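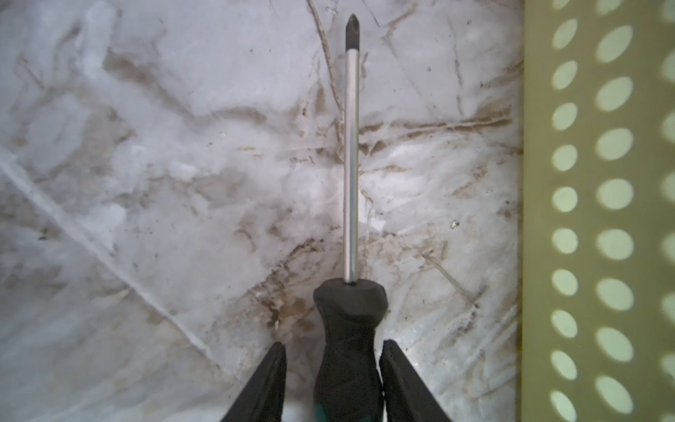 Marisol Doucet, Secretary

Judon Tenants' Association - minutes of the general meeting, Sun 15 February

Apologies: Fidel Carrasco. Minutes of the last meeting were accepted.

1. Laundry room
Coseck has quoted $2000 to replace both dryers. Omid Zamani moved that we accept. Carried.

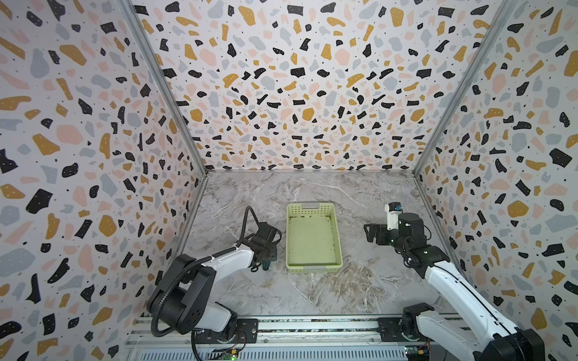
Terrazzo pattern, wall panels.

2. Bike storage
The landlord wants bikes out of the stairwell by May. Shahab Naseri will draft a letter asking for racks beside the bins. There are 23 names on the waiting list for the shed.

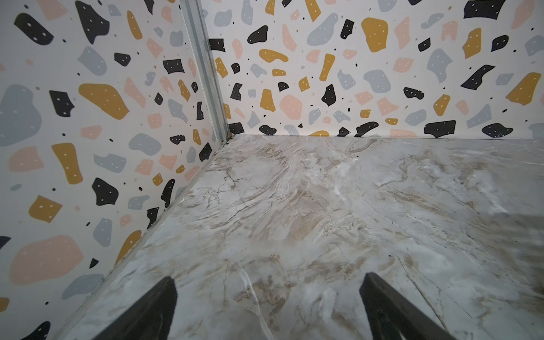

The foyer repaint was held over from last time. Margus Zariņš still prefers plain white. Omid would like some pattern on the walls and thought black, yellow and pink flecks like these would hide scuffs, though over a marble-look floor with tan veining it may be too much for some. No vote taken. Shahab to ask Avcı for a price on both.

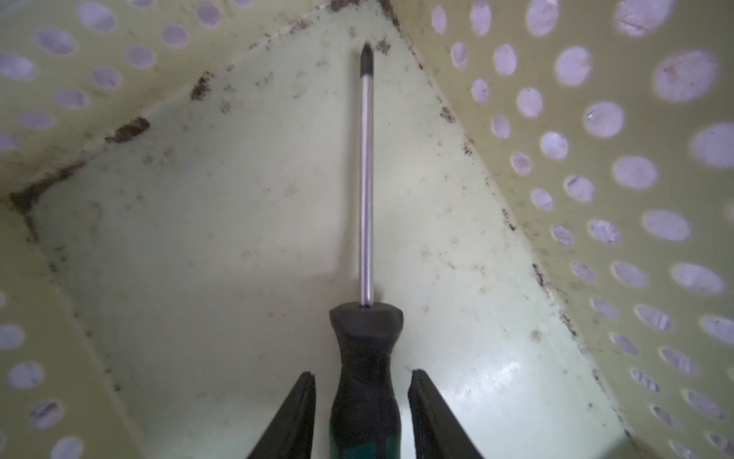
Margus Zariņš, Treasurer

3. Accounts
The balance is nearly $200 after the hall hire. The tool kit needs a new Phillips screwdriver, black handle or any other colour, and members are asked to return what they borrow. A $63 receipt for printing was approved.

4. Other business
Noise from unit deliveries before seven - Marisol to write to Odik.

Meeting closed 8.40 pm.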